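About us - Zastutberg Robot Care

Hello, and thanks for stopping by! I run Zastutberg, a small workshop that sets up, looks after and mends two-armed table cells. I started out fixing other people's machines in the evenings, then the evenings filled up, and now it's the day job (and still quite a few of the evenings, if I'm truthful).

The cell you'll hear most about on this page is called Lisau. It's a pair of arms with a gripper on each, fixed along the front of a table inside an enclosure, and it gets more of my attention than my own car does. I do its checks, I sort its cables and I write everything down in a logbook that has now reached entry 742. Most entries are dull. Dull is lovely.

How we look after a cell

I always begin with the fingers. They take all the knocks, and a scuffed fingertip can still grip perfectly well, so I don't swap them on looks alone. I give each gripper something slim to hold and see whether it sits straight. A whiteboard marker is my favourite for this - cheap, light, and you can tell at a glance if it's leaning.
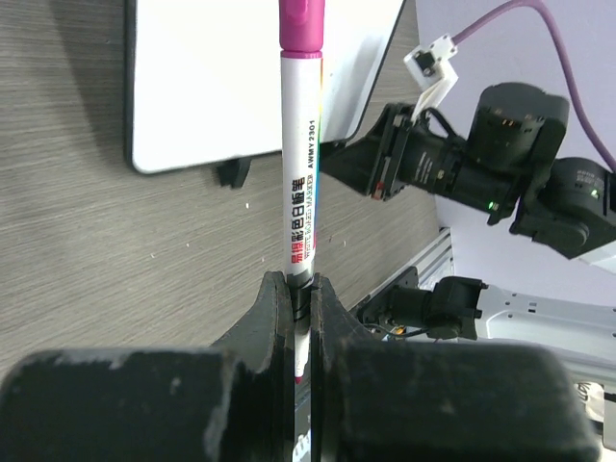

After the fingers come the joints, from the base outwards. I move each one slowly by hand with the power off, feeling for grit or a tight spot, and then again under power with my ear close to the enclosure. Then it's cables. A cable to a wrist needs enough slack for the furthest reach and not so much that it catches on an elbow, and getting that right is fiddly work. I've spent whole mornings on one loop! I use ties that I can undo with my fingers, having cut through one too many things with snips over the years.

Last of all I have the cell write on a little board. Writing shows up faults that picking and placing will hide. If the wrist has a bit of play you get wobbly curves, and if the height is set wrong the pen either skates or digs in. I keep the vegetable tray at the back of the table for the gripping checks, and the board goes in front. 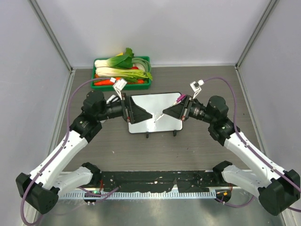 Do both arms need setting up again if only one has been repaired?
Usually just the repaired one, but I check the pair together before I hand the cell back. The arms share a table, so a small shift in one can bring the grippers closer than you'd like.

A repair with us tends to go like this. You tell me what the cell is doing (or has stopped doing), I come and have a look, and I leave you a plain note of what I'd change and what I'd leave alone. If a joint has to come off, it goes on the bench at our Flondow workshop and I fit it again myself. We keep 4 spare joints and 2 complete grippers on the shelf, plus far more screws than anyone could want. For motor work I use Kourkoulas, a rewinding shop I've trusted for 5 years.

We also do a set-up day for new cells. Bring your own team along - I'd much sooner show people how to level a board and reset a pen height than be called out for it in May.

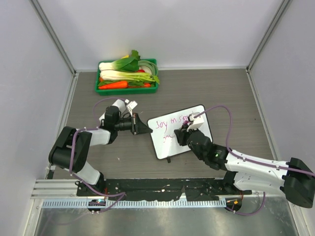

Lisau's writing check, with the marker lettering on the board and the veg tray behind.

If you've got a cell that's clicking, drifting or just sulking, send me a message through the contact form and tell me which joint you suspect. Guesses are welcome. I'm usually at the bench until teatime, and the kettle's next to the spare grippers.

Page last updated April 10, 2019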